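The drawer that ate my October

I have a confession about zip bags. I own far too many, and until last month they lived in a heap in the second drawer down, under the foil, where they bred. My neighbour Meenakshi Bisht opened it looking for a teaspoon and shut it again without a word.

So I gave the whole thing a weekend. Out came the lot, onto the table – sandwich bags, freezer bags, a big one that had held a jumper since we lived in Rudeck. Anything with a split seam went straight in the bin. Anything that had ever met raw chicken followed it.

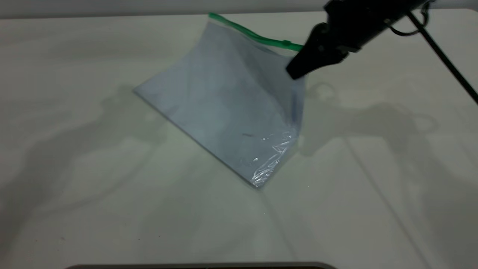
Vornent Home | Issue 40 | Page 7

The ones with a coloured seal are my favourites by miles. A bright green strip along the top and a little green slider to go with it, and I can find the opening without my glasses! With the all-clear sort I'm forever pulling at the wrong edge and swearing.

Keeping them going is easy enough. Warm water, a drop of washing-up liquid, inside out if the corners will let you, then over a wooden spoon in a jug till morning. Creases don't matter a bit. Senthil Chettiar, who runs the café at Skustutholm, gets 50 washes out of his, or so he tells me (I'd have lost track by the third).

Mine are now filed upright in an old shoebox lid, small at the front, with the air pressed out so they stand up properly. Buttons have gone into one, the seed packets into another, and all those spare fuses have finally left the fruit bowl. The jumper got a new bag too, though I still haven't worn it.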